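04/08/2020, Kusden workshop, paint adhesion on old brick

Second round of the lime wash and the Doltent primer. Yesterday's mix was too thick, so I have added water until it ran off the brush in a thin line. Final weight 2000 g, stirred for 5 minutes. The bricks were brushed first, and half of them also washed with soda. Ginette Tanguy prefers to wash all of them, I keep half for comparison.
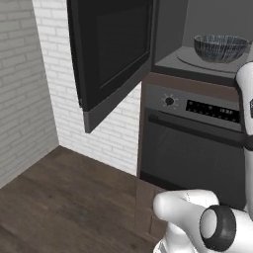 White painted brick, two walls meeting at the corner, dark cabinet door open (render).

Tape test after 90 minutes: the soda-washed bricks hold well, the others lose paint near the mortar. Humidity in the room was 58 percent, a little higher than I like. Marcelle Gaillard thinks the old mortar from Hircombe has salt inside. It is possible, I did not measure it.

To do: ask Wogan for the finer lime, repeat the tape test tomorrow in the same places, clean the sieve.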